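What an Open Day at Pavden Can and Cannot Show
by Abimbola Olatunji
Monday, February 2, 2026

Pavden held its second open day last month, and I went with two questions written on the back of the program. How much of a laundry task does the arm do under human control, and what does the company intend to measure when the human is taken out? I came away with a full answer to the first and half of one to the second. I think that is a fair result for one afternoon, and I think more firms in this field should be willing to be seen at this stage.

The task is loading. An arm picks garments from a basket and puts them in a top-loading washer. The site is an apartment with ordinary furniture and ordinary tile. Visitors stood in the hallway and watched the camera feeds on a monitor.
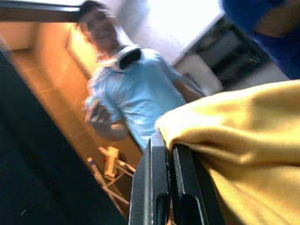
Wrist camera view, with yellow cloth at the gripper fingers.

The wrist feed is hard to watch for more than a few minutes. Horizontals are diagonal, people smear, and a piece of fabric can take up a quarter of the picture. It is also the feed I would recommend to anyone who wants to judge the difficulty of the problem. A polished promotional video is shot from across the room, where cloth looks like a simple object with a top and a bottom. At the fingers it has neither. Fatima Danladi, who runs the sessions, told us that most rejected recordings are rejected on the wrist feed alone.

The arm is teleoperated. Pavden says so on the first page of its handout, and I give it credit for that. At a trade show in March of last year I watched a Floltard unit fold towels for twenty minutes before a member of staff mentioned the operator behind the partition. No false statement had been made. Still, everyone in the audience had formed a view of the machine that was wrong, and the firm had let them.
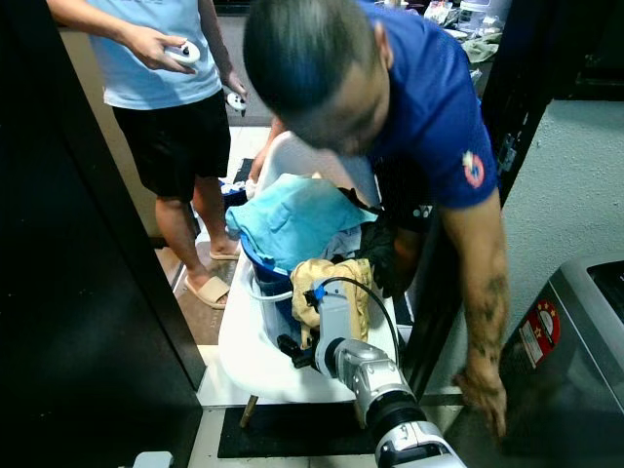 Gripper at the hamper. The man in pale blue is holding the two controllers.

My position is that the operator belongs in plain view and the human labor should be reported with the result. By labor I mean all of it: the person on the controllers, the person who restacks the pile, and the person who decides that a take was bad. In the handout Pavden reports 203 recorded loading episodes, of which 34 were discarded. It does not report staff hours. I asked Trevor Goodall, the site engineer, and he said the hours are logged but not yet broken down by role. They should be. A buyer cannot estimate the cost of a trained system without the cost of the training.

There is a reasonable objection here. Oluwaseun Bako, who reviews this equipment for Kidora and was standing next to me, argued that early figures get quoted for years after they stop being true, and that a small firm is right to hold them back. I accept that it happens. A dated figure with its method attached is still better than none, and a firm that publishes a second one will be quoted on the trend.
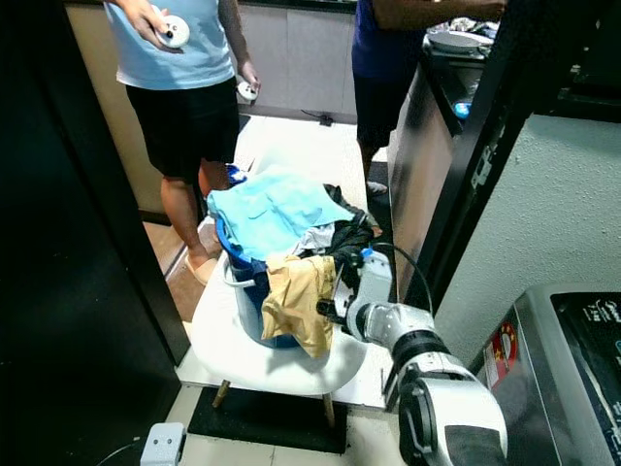 The choice of garments matters more than the visitors seemed to think. A dress shirt, a pair of heavy pants and a thin undershirt fail in different ways under the same grip. Heavy cloth drags its neighbors along. Thin cloth slips or comes up double. Ikechukwu Danladi, who writes the test plan, wants each load to be drawn from a fixed list so that sessions can be compared. I would go further and publish the list. The Evangelista trials used one brand of new cotton towel throughout, and their success rate has been of little use to anyone with a mixed basket.
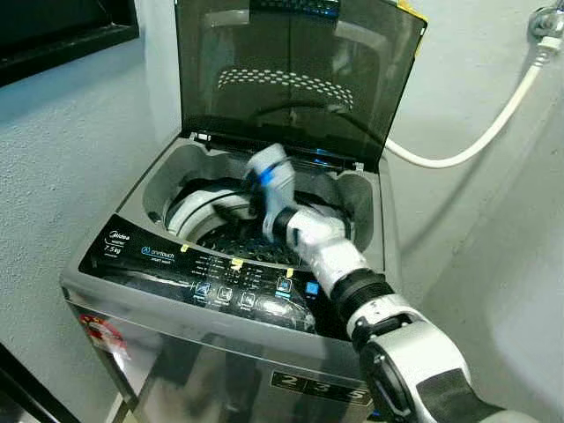

Reaching into a washer is the part of the task I had underrated. The opening limits the approach angles, and the arm has to work past whatever the manufacturer put in front of it. On this machine, a 7.5 kg Midea, the arm crosses the control panel to get down into the tub, and the panel has touch buttons. A forearm that dips too low could in principle change the program. I would like to see contact with the panel scored as a fault, separately from dropped garments, and I found no line for it in the test plan we were shown.

The plan does define success: the garment is fully below the rim and the gripper is clear, with 3 attempts allowed per item. I would count the first attempt separately. Goodall said that could be recovered from the existing logs, and I have asked him to send it.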